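Home | Learn | Young Readers | Computer Safety | Teachers | Contact

What Is a Password Manager?

A guide for readers in the upper elementary grades, prepared by the Primden Library Learning Office
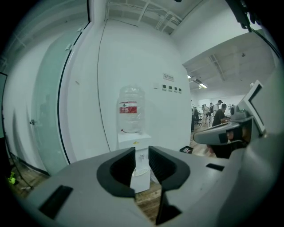

A password is a secret word or group of characters that proves to a computer that you are you. When you sign in to a school account, the computer compares what you type with what it expects. If the two match, you may enter. If they do not match, you must try again.

Many people have a large number of accounts. A grown-up may use one for email, one for the bank, one for the doctor and many more for shopping. It is hard to remember a different password for each of them. For this reason, people sometimes use the same password everywhere. This is a risky habit. If a thief learns the password to one account, the thief can try it on all the others.

What does a password manager do?

A password manager is a program that stores passwords. You may think of it as a locked box full of keys. Each key opens a different door, and the box itself has one lock. The password that opens the box is called the main password. It is the one password the owner has to remember.

Most password managers can also make new passwords. Such a password might be 20 characters long, with letters, numbers and symbols in no special order. A person would find it very hard to guess.

How are the passwords kept secret?

The program scrambles the passwords before it stores them. Scrambling information so that others cannot read it is called encryption. You can try a simple kind on paper. Choose a word and move each letter two places forward in the alphabet. The word CAT becomes ECV. A friend who knows the rule can move the letters back again. A computer uses much harder rules, and a simple paper code should never be used for real secrets.

What makes a good main password?

A good main password is long. One way to make one is to join several words that have nothing to do with each other, such as "pickle-harbor-violin-Tuesday-moss." Please do not use that one, as it has now been printed on this page! Names, birthdays and the names of pets are poor choices. Other people may know them already.

Questions from our readers

Marichka asked, "What happens if you forget the main password?" The answer depends on the program. Some offer a recovery code, which should be written down and kept in a safe place at home. With others, the box may stay locked for good.

Zakhar asked, "Can I tell my best friend my password?" You should not. Passwords may be shared with a parent or guardian. A teacher may also help you with a school account.

Before you begin

Children should not install a password manager without permission. Speak with a parent or guardian first, and choose one together.

Words to know

Account: your own place on a website or program.
Encryption: scrambling information to keep it secret.
Main password: the password that opens a password manager.

Text by Vilja Laitinen. Reviewed by Volodymyr Antoniuk.

Contact the Learning Office | Copyright Primden Library | Back to top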